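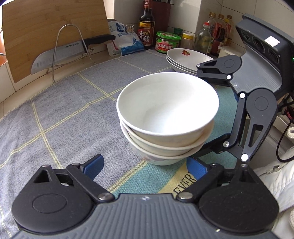
My sister-in-law, reading over my shoulder before any of this was typed, wanted to know why anyone would put up a gallery about bowls when there is a perfectly good gallery about the canal boats two clicks away. She has a point. The canal boats have had their turn.

Dishes of the Curnlow Flat, Part One

3 min read
28/04/2022

When I took over the flat on Curnlow Street, the listing said "kitchen fully equipped." I have rented enough places to know what that covers. It covers a can opener that slips, a lid with no pot, and whatever crockery the previous tenants didn't like enough to wrap in newspaper. I have been there for 14 months now and have become fond of the stuff, in the way you become fond of a neighbor's dog that barks at you.

So I'm cataloging it. The first entry is at the top of the page and the notes for it are below. Part Two will cover the mugs and will be angrier.

The bowls

Three white bowls that nest well enough to pass for a set until you look at the rims. The top one is plain white. The one under it has gone a little creamy, or was born that way, and the bottom one has a faint pattern on the outside that you only get to admire when it's your turn to wash up. I believe they come from different decades. They have never once complained about it.

The bottom one is the best bowl, naturally. It is always the bottom one. Getting it out means lifting the other two, putting them somewhere, taking your bowl, and putting the other two back, by which time the cereal has lost its appeal. I have considered reversing the order. Then the plain one would be on the bottom and I would start wanting that.

The plates

Also three, also white, stacked behind the bowls. The top one has a small red and orange flower near the rim, and I have strong feelings about that flower. It's placed exactly where a person would set down a fork or a piece of toast, so most meals begin by covering it up. Guests get the flower plate. It's the closest thing the flat has to a guest room.

I did try to find out who made it. There is a shop called Jokis on the corner past the laundromat that sells secondhand china by the pound, and the woman behind the counter turned over a plate I'd brought in, sniffed, and offered me 2 dollars. I took it home again. We have both tried to forget it.

The cutting board

Bamboo, light in color, leaning upright against the wall on the left. It leans because it doesn't fit in any cupboard, and I've tried it in all of them, including the one with the boiler. As a result it has become decor. I'm told people pay good money for a kitchen with a board leaning in it. Mine came with the deposit.

It does slide. If you shut the drawer with any conviction, the board lets go of the wall and comes down flat with a noise like a dropped encyclopedia. The downstairs tenant and I have an understanding about this, the understanding being that he bangs back.

The cloth

Blue-grey, woven, with thin yellow lines making large squares, and then at the right it gives up on all that and turns teal and blue with lettering on it. The word you can read is EVER. I have looked at that word over a great many breakfasts. As tablecloth writing goes it's open-minded. I've eaten soup over worse.

The squares are useful if you live with someone who spreads out. Four squares each was the rule in my last shared place, where the cloth was a Mogensen and cost more than the table. It was kept for best and so was never used, and I moved out without ever having spilled anything on it, which I still regret.

What's missing

A fourth of anything. Whoever stocked this kitchen had a firm idea of how many people should be in it, and when 7 came for dinner last June we ate in shifts. The last shift had their pasta out of a saucepan and a measuring jug, and said it was the best meal they'd had in the flat. I'd like to think that was the pasta.

A friend keeps sending me links to a Grindeo dinner service, white, everything matching, everything the same height when stacked. I've had the page open for weeks. It looks very clean and I can't imagine having a favorite.

Part Two (mugs) goes up when I've found the one with the handle.

Recent galleries

Canal Boats, With Opinions
Every Doormat on Curnlow Street
The Boiler Cupboard: A Short Tour
17 Chairs I Have Carried Up Stairs
Jokis Window Displays, Ranked
Things the Last Tenant Left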